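Reading time: 1 min

April, evening. Re-zeroed both arms after refitting the wrist cameras. The left shoulder offset had drifted by 8 counts, so I reloaded the Pamholm config and saved it under a new name. Task for the session was crockery: orange dishes, teal plates, spoons.
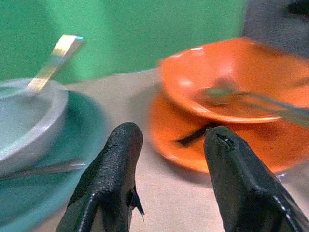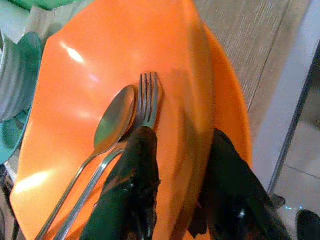
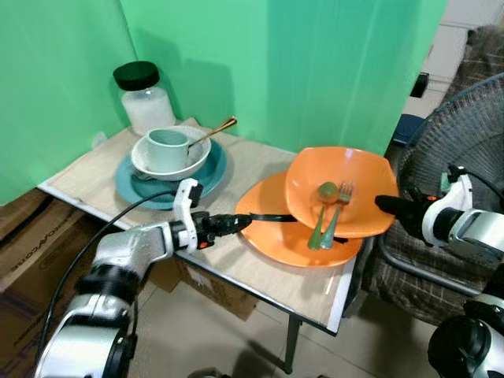
Grip current limit is now 40 per cent, down from 96. Log stopped at 2060 lines, buffer full again. Dardo Villalba thinks the Derero driver board is at fault; I suspect the USB hub. Will swap the hub first. Still need longer screws for the right wrist bracket and a spare fuse.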